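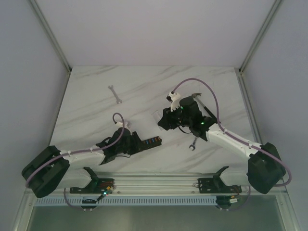
Part 4: Cables, end stops and the first tool test

Right, if you've got this far then both arms are bolted down, the walls are up and you've had at least one cup of tea. This part is my favourite, because it's where the thing stops being a pile of boxes and starts picking up spanners!

I wrote these notes while building mine at the Stusstead shared workshop, so when I say "the bench" I mean the one by the roller door. If you're doing this in your spare room just ignore that bit (and warn whoever sleeps next door, the arms click a fair amount when they wake up).

You'll need your hex keys, a bag of small cable ties, side cutters, the Nautiyal controller box and a few ordinary hand tools for the test at the end.

4.1 Running the wrist cables

The cable up each arm is the purple one. It goes from the bracket by the gripper, back along the forearm, round the elbow and down past the base.

1. Switch everything off at the wall. Off at the software doesn't count.

2. Plug in the wrist end first and leave a generous loop above the bracket. Mine don't match, one is a little loop and the other is a great big arch. Both give the wrist room to turn, but I'd start with more than you think and trim the look of it later.

3. Tie the cable to the white part of the forearm. Pull each tie snug and stop there. You should still be able to slide the cable with your fingers.

4. At the elbow, fold the arm by hand as far as it goes, then run the cable round the OUTSIDE of the joint with the arm still folded. Open it out again and you'll see how much slack you've got.

5. Let the rest hang down in front of the rail and bring it to the dark housing below, down by the slotted duct.

Caution: don't let the cable sit in the gap in the elbow. I did this on my first go and it chewed through the outer sleeve in one evening. A replacement from Arnunby took ages to turn up, and I sulked the whole time.

6. Do the other arm the same way, mirrored.

Note: the duct lid can stay off for now. You will be back in there, believe me.

4.2 Power up and say hello

1. Stand clear, keep the stop button in your hand and switch on at the wall.

2. Look for the green light on the adapter by the left base. If it stays dark, check the orange-yellow connector is pushed fully home – it's a stiff one and it feels seated well before it is.

3. Wait 20 seconds. The arms settle a little when the brakes let go, so keep your fingers out of the elbows.

4. Open the Dornier panel on your laptop and press Home. Left arm first, then right. Never both together on a fresh build, as neither one knows where the other is yet.

If an arm drifts sideways while homing, hit stop, switch off and go back to Part 3. It's nearly always the base bolts.

4.3 Setting the meeting point

Both arms can reach the middle of the table, which is brilliant for passing things across and also the easiest way to bend a finger. So we teach them where the middle is.

1. Set the speed slider to its slowest mark.

2. Jog the left gripper in towards the centre and stop a bit short.

3. Bring the right gripper in to meet it, a tap at a time. I finish with a gap of around 2 mm.

4. Press Save Limit for each arm, then back them both away before you do anything else.

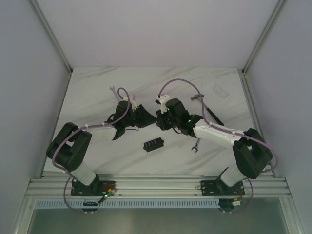
Grippers at the meeting point, with the test tools laid out on the table.

Caution: clear anything tall out of the middle first. Flat tools are fine, a mug is not (ask me about the mug).

4.4 The tool test

Now the fun bit. I use whatever is lying on the bench, and for me that's usually a couple of spanners, a claw hammer and the little black case with the coloured strips along the top. It's a good mix of shapes and weights.

1. Spread the tools out with a hand's width between them where you can.

2. Start with the small case. Bring one gripper down over it, close gently and lift it just clear of the table.

3. Put it down, back off, and try the same with the other arm.

4. Try a spanner next, gripping the shaft and keeping off the jaw end. The marble-look top is slippery, so come straight down on it or you'll push it away from you.

5. Leave the hammer till last. The head is heavy, so grip close to it, or the whole thing swings round and gives the wrist a nasty tug.

Note: clear plastic bits are hard to see against this tabletop, both for me and for the wrist camera. If you want to practise with one, put a sheet of dark card under it.

When you're finished, park both arms, switch off at the wall and give every cable tie a quick wiggle. Any that have crept along the forearm want moving back and nipping up before you carry on to Part 5.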